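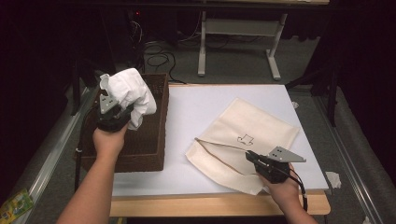

Last edited by cadi_p on 26 Sep 2026

Thread: Do you bag your whites or just chuck them in?

cadi_p
I've started sorting on the table straight out of the brown basket and anything white and flimsy goes in a zip bag before it gets near the machine. Bleddyn reckons I'm wasting my life. Do the rest of you bother?

jarman_b
I said it was a faff and I stand by it. Cool wash, low spin, done. I've had the same tea towels since Cokthorpe and they're fine.

seren_rosser
Tea towels would survive a war Bleddyn! Try it with a thin blouse. I lost 4 buttons in July and one of them went in the filter.

cadi_p
Exactly that. I lay the bag out flat with the zip undone first, it's so much easier than holding it open with one hand and stuffing with the other. And I like one with a little black drawing on the front, so I know which side is up.

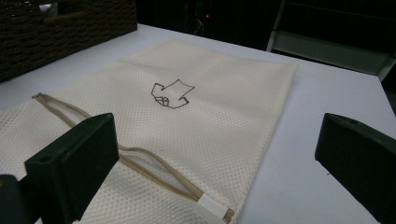

Oh and I don't fill it past half, or everything comes out in a creased ball. Do the zip right up to the end as well, mine crept open on the 27 minute quick wash and there were socks everywhere.

cengiz_y
Half is too little imo. I go to two thirds and have no trouble, but I do spin at 200 less than I used to.

jarman_b
Two thirds of a bag I don't own, lovely.

angharad_g
Does marker come off in the wash? I want to put initials on ours.

seren_rosser
Mine faded a bit on a Prothero bag but you can still read it.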